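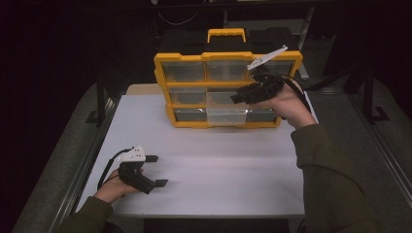

April, just after lunch

Small hardware again. I've been putting this off since we moved the bench stuff over from Barkstead, and this morning I went looking for one M3 washer and came back 40 minutes later with a brass one that didn't fit, so that was that. Everything that's been living in jam jars and takeaway tubs is going into drawers. I'm using the yellow and black case with the carry handle on top, the one with three rows of little drawers, and I've got it standing up near the back of the white table so there's a clear bit of surface in front for sorting. The smoky fronts are my only gripe. You can sort of tell a drawer is dark inside and that's your lot, so labels are a must. The centre drawer in the bottom row is a lot clearer than its neighbours, and I'm claiming that one for the fiddly odds and ends I'm forever hunting for (fuses, the tiny circlips, the spare grub screws for the Kariris pulleys).

Plan for the rows, subject to Arash telling me it's wrong:

Top: machine screws, metric, short to long going left to right.
Middle: nuts and washers. Nylocs get their own drawer. Please do not mix the nylocs in with the plain ones, Jordan, I love you but please.
Bottom: fuses and circlips in the clear one as above, crimps on the left, heat shrink offcuts on the right. Anything longer than a finger goes in the tall bin under the window.

Imperial stays out of it altogether. Graham wants a drawer for the quarter-inch stuff and I get why, half the old Mastton jigs are held together with it, but the minute the two live side by side somebody's going to force a thread and I'll be the one drilling it out. It can have its own tin. I've written IMPERIAL on the lid in paint marker, very large.

Labels: did a test strip with the label maker and the grey tape is hopeless against a dark drawer. White tape, black letters, biggest size that fits. Celina reckons we should put the part number on as well as the size so reordering is easier. Good idea, but the numbers are long, so I'll stick those on the underside of each drawer and keep the front plain.

Stock, going by the order book before I started tipping things out: M3 x 8 came as a box of 1000 and we've been through a fair whack of it. I weighed what was left on the small scale instead of counting and got 295 g with the tub tared off. Haven't done the sum yet. M4 nylocs, 27 left, so those need ordering now. Gareth has the account login. Invoice 1397 is the last one from Ban if he needs it for the item codes.

Also found while sorting: two drill chuck keys (!), a dental mirror, the missing feeler gauge, and a bag of what I'm pretty sure are bike spoke nipples. If they're yours they're in the enamel mug by the kettle.

Carry test still to do. I want to know if the drawers creep open when it gets picked up by the handle, especially once the bottom row is full. Will try it over the bench with a towel down, and not on the stairs like last time.

Left to do: second lot of labels, ask Arash about dividers for the washer drawer, rinse out the jam jars and take them home.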